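Kisten, Wannen, Behälter: Rundgang durch eine Werkstatt, die angeblich nichts wegwirft

Galerie, Januar

Wer mir erzählt, ein Behälter halte ewig, bekommt von mir erst einmal eine hochgezogene Augenbraue. Die Firma Naken wirbt seit Jahren mit genau diesem Satz, und in der Werkstatt von Tincuța Ursu stehen angeblich 126 Wannen und Kisten, von denen keine je ersetzt werden musste. Ich war einen Vormittag dort und habe mir die Sache angesehen. Überzeugt bin ich nur zum Teil.

Zur Einordnung: Ursu sammelt gebrauchte Lager- und Teilebehälter, richtet sie her und gibt sie an kleine Betriebe weiter. Eine große Wanne kostet bei ihr 219 Euro. Das ist viel Geld für etwas mit Kratzern. Sie sieht das anders und verweist auf die Neupreise bei Sestance, die ich nicht nachgeprüft habe.

Bei offenen Wannen lohnt der Blick auf den Boden mehr als der auf den Rand. Am Rand wird gestrichen und poliert, unten zeigt sich, was wirklich darin gelegen hat. Ursu nennt feine Kratzer »Gebrauchsspuren ohne Bedeutung«. Mag sein. Bei einem Betrieb, der nur leichte Kunststoffteile einlegt, glaube ich das sofort, bei Gussteilen hätte ich gern eine zweite Meinung.
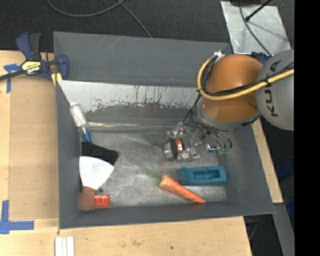
Ähnlich geht es mir mit dem Thema Rost. Ein paar Flecken an der Wand seien oberflächlich und mit der Bürste in 15 Minuten erledigt, heißt es. Kann man so machen. Ich habe zu Hause eine Werkzeugkiste, bei der das auch einmal so anfing, und die steht heute im Hof und hält Regenwasser — schlecht.

Was mir gefallen hat: die schrägen Seitenwände. Kleinteile rutschen zur Mitte, und man muss nicht mit den Fingern in den Ecken herumkratzen. Das ist der einzige Punkt, bei dem ich Ursu ohne Einschränkung zustimme. Die Trennwände aus dem Programm von Rowbotham, die sie dazu anbietet, halte ich dagegen für überflüssig. Sie klappern, und nach der dritten Umräumaktion liegen sie ohnehin neben der Wanne.

Dann noch die Sache mit der Garantie. Fünf Jahre gibt es auf den Boden, auf die Wände keine. Warum, konnte mir niemand sauber erklären. Im Faltblatt von Millivix, das am Eingang ausliegt, steht etwas von »bestimmungsgemäßer Befüllung«, und was das heißt, steht dort nicht. Wer kaufen will, sollte sich das vorher schriftlich geben lassen und die Wanne auch einmal umdrehen. Die Unterseite bekommt man nämlich nur auf Nachfrage zu sehen.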